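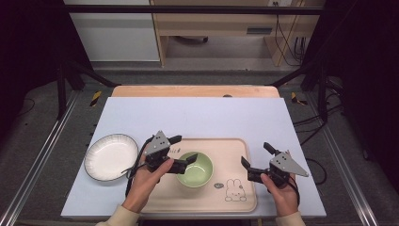
Greer Purves said she came away from the listening circle feeling lighter than she had in months, and then spent the whole drive home wondering who would be there for the people who had come away feeling worse.

Her question is a fair one, and Edcombe has yet to get a clear answer. The town has been offered a second round of Fareo, the group support program that ran in the community hall in April and is now looking for a longer stay. The first round was free. The second would draw on the town's wellness budget, which is not large and already has a line of people waiting on it.

Fareo is aimed at people who have been through a flood, a layoff, a death in the family or simply a very bad year. They sit together in circles of up to 10, guided by a facilitator, and are invited to talk, draw, or stay quiet if they would prefer. The program is run by Vaněk, a training outfit that has worked mostly with church groups and schools. Its facilitators are friendly and plainly good at putting a room at ease. By most accounts people laughed more than they expected to, and some cried, and the soup was good.

What the program did for them after that is harder to say. Vaněk's report to the town is a handsome thing, heavy on words like "journey" and "transformation," and it says that 27 residents took part. It doesn't say how many of them came back for the last evening. It doesn't say how anyone was doing a month later, and when this was raised at the public meeting, the reply was that healing does not run on a schedule. Maybe so. Budgets do, and so does the deadline for deciding on this one.

The report leans on comment cards filled out at the close of the final session, when everyone still in the room was putting on coats and hugging. The cards asked people to finish the sentence "Today I feel..." Most of them felt grateful, or hopeful, or connected. It would be strange if they hadn't. A card handed over to the person who has just spent the evening being kind to you is not much of a test.

Purves, who wrote "grateful" on hers, told the meeting she meant it. She also told the meeting that a woman in her circle had talked about her brother for the first time, had gone very quiet afterward, and was not there the next time. Purves had no phone number for her. She asked a facilitator whether anyone had checked in and was told that participants were always welcome to reach out. She thought that got things backward, and it is hard to disagree.
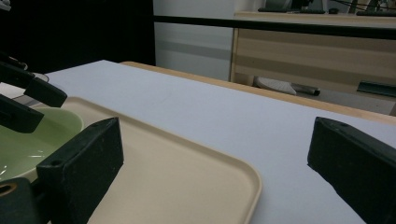 There is also the matter of who was in those circles to begin with. The sessions started at 5 p.m., which suits retired people and those who work in the town offices, and does not suit anyone coming off a shift at the packing plant or picking up children from the late bus. The flyers went up at the library and the two churches nearest the hall. Vaněk describes the group as "a cross section of the community." A look around the room would have told a different story, according to several people who attended, and the organizers themselves admitted that they kept no record of where in town anyone lived.

Supporters of the program point to Lorham, where Fareo ran last year and where, they say, it changed the way neighbors treat each other. This has been repeated often enough that it now gets treated as settled. But Lorham already had a walk-in counseling office with a paid counselor, and people who stirred up something painful in a circle could be sent down the street to talk about it. Edcombe has a phone line that rings through to the county. If Lorham did well, the circles may deserve the credit, or the office may, or both. The glowing account now being passed around leaves the office out altogether.

None of this makes the April sessions a waste of time. People who had lived on the same road for years learned each other's names. A couple of them still meet for coffee, with no facilitator and no cards to fill out. There's something to be said for a warm room and a person whose job is to listen, and the meeting heard from residents who plainly valued both and were annoyed to have the thing picked over. One man said that not everything good can be measured. He got a round of applause.

He may be right, but the town isn't being asked to applaud. It's being asked to pay, and the proposal on the table gives it little to go on. It names no follow-up visits. It sets aside nothing for rides or child care. It promises "deeper engagement" in the second round without saying what was shallow about the first — and it again leaves the evaluation to Vaněk, using the same cards.

The company said it would be happy to discuss changes, and suggested that a later start might be possible. It didn't commit to contacting people who drop out, citing privacy. Purves suggested asking participants on the first evening whether they would mind a call, and who they would like it to come from. The facilitators present wrote that down.

A decision on the funding has been put off until the town has seen a revised proposal. No date was given for that. Anyone who took part in April and would like to say how it went, good or bad, can leave a note at the front desk of the town offices, signed or unsigned.

Home News Community Schools Letters Archive Contact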